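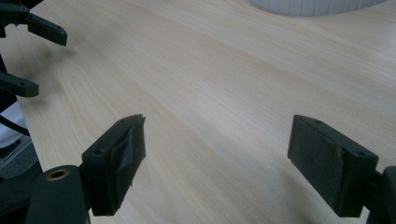
Last updated: 5 Dec 2019

Grasell Table Records

Condition and care records for shared tables in reading rooms, halls and teaching rooms in Nuditz, Kuveter and Smadi. The records are kept so that people who buy, clean or repair tables can compare how different tops hold up under ordinary use.

Contents

The data comes as 2 files in plain CSV, UTF-8, with a header row.

tables.csv has one row per table, 219 rows in all. It gives the town, the kind of room, the shape of the top, the corner type, the finish as entered by the site and the year of purchase where known.

visits.csv has one row per visit, 1287 rows in all and 11 columns. A visit is any occasion on which someone looked the table over and filled in the form. The two files join on table_id.

Columns in visits.csv

visit_id: unique, never reused
table_id: matches tables.csv
month: year and month only
light: daylight, lamp or mixed
surface: clean, dusty, marked or sticky
scratches: none, few or many
rings: yes or no
edge: sound, chipped or lifting
wobble: yes or no
last_cleaned_with: free text
notes: free text

An empty cell means the question was not answered. It does not mean "none". Earlier copies of the file used a dash for this, and any script written against those copies will need changing.

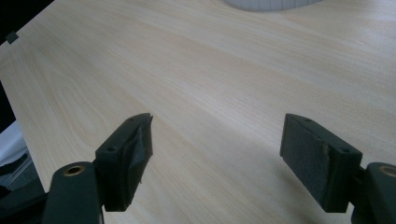 Pale top with fine, straight grain.

How the records were made

Each site was given the same printed form and a short guide. The person filling it in stood at the long side of the table, looked across the top towards the light, then ran a hand along all four edges. Round tables were checked at the points nearest each leg.

Light matters more than we expected. A soft sheen hides fine scratches when seen from straight above, and pale tops are the worst for this. If you are comparing sites, filter on the light column first. Smadi rooms are nearly all lamp lit and their scratch entries run low.

Finish is the least reliable field in tables.csv. Many sites did not know whether a top was solid, veneer or laminate, and wrote "wood" for all three. We left those entries alone. Please do not use the finish field to claim that one material lasts longer than another.

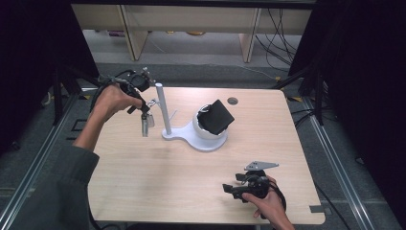

Table with rounded front corners, white stand in the middle.

Corner type was added in September, after Kuveter asked for it. Values are square, rounded and clipped. Tables that had left a site before then have no value. Where the front corners are rounded and the back ones square, the table is entered as rounded.

Known problems

The Nuditz sites changed their table labels part way through. We matched old labels to new ones by hand, using size and room. Doubtful matches carry the word "relabelled" in the notes column.

"Sticky" was used in two senses, for spilled drink and for polish that had not been buffed off.

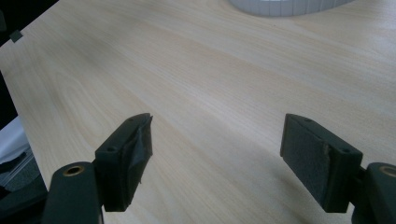
The last_cleaned_with column has not been tidied. It holds brand names, home mixtures, spelling mistakes and a good many entries that just say "cloth". A cleaned version is planned but will be issued as a separate file, and the column in visits.csv will stay as it was written.

Names of people were taken out of the notes before release. If you find one we missed, report the visit_id and we will remove it in the next copy.

Use and sharing

You may copy, change and share the files for any purpose. Please name Grasell Table Records and give the date at the top of this page so that others can tell which copy you used.

Corrections

Send the table_id or visit_id, the column, the value now in the file and the value you think it should be. Corrections from the site itself are entered straight away. Others are passed to the site first.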